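Sorting Small Parts on a Shared Table
Project report, Arnlow workshop course

Our brief was to keep a table tidy for one term, which sounded easy in February. We settled on brown paper underneath, a blue tray for whatever is in use, and yellow caps kept beside yellow, red beside red.

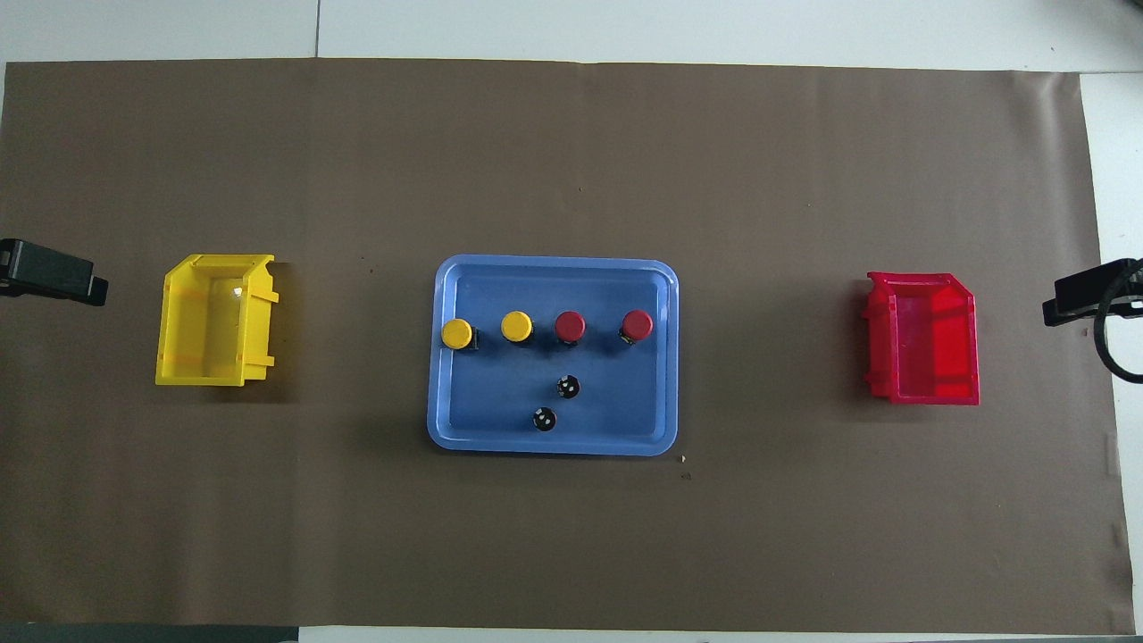
Hunon wrote back on our draft that a tray only moves the mess somewhere with a rim. Fair. We timed 17 clear-ups with the tray and 17 without, and the tray won by 33 seconds on average. The small black pieces still have no agreed home.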